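4. Getting the Room Ready

The Flumo lamp and the Storkar nightstand arrive in separate boxes, on the theory that you will enjoy introducing them. Allow an hour, or 100 minutes if you are the sort of person who reads manuals.

1. Clear the carpet beside the bed.
2. Slide the nightstand up to the wall, drawer facing you. Leave enough space to change the sheets without skinning your knuckles.
3. Stand the lamp on top and run the cord out the back.
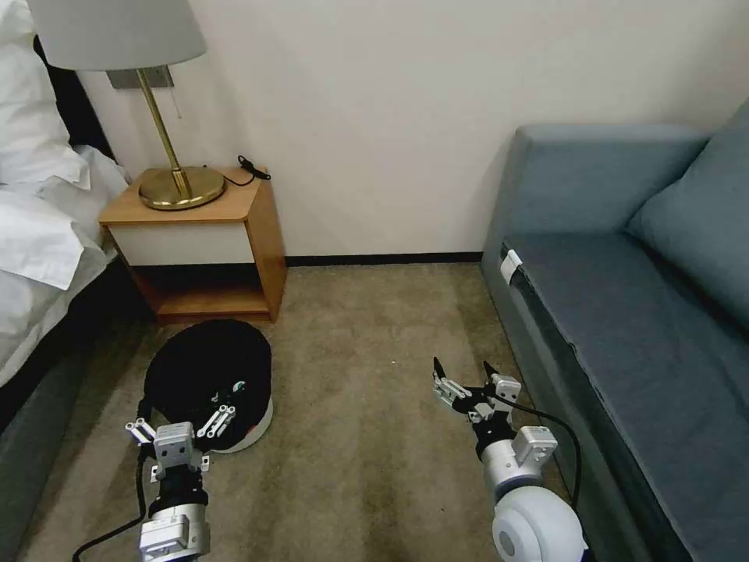 4. Plug in the lamp. Pull the chain once for on and once more for off. There is no third setting, whatever the last owner's manual promised.

NOTE: The drawer stop clicks when it seats. If it doesn't click, take the drawer out and try again, with feeling.

CAUTION: Do not sit on the nightstand. It is rated for a lamp, a book and your better judgment.

5. Make the bed. Tuck in the foot first, then the sides.
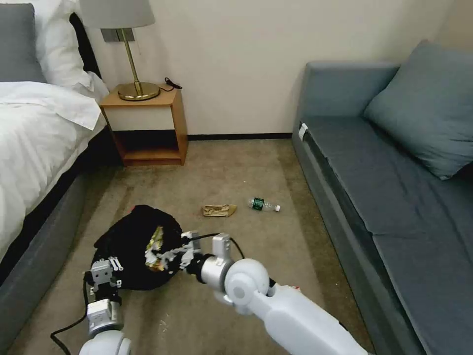
Pillows are a matter of taste, and Gwendolyn Strickland, who wrote our first edition, had plenty of it. She allowed two at the head of the bed. A gray one propped upright with a plump white one next to it will do nicely, and the sofa can have a big square one in its own color.

6. Put the spare fuse in the drawer, where you will forget it.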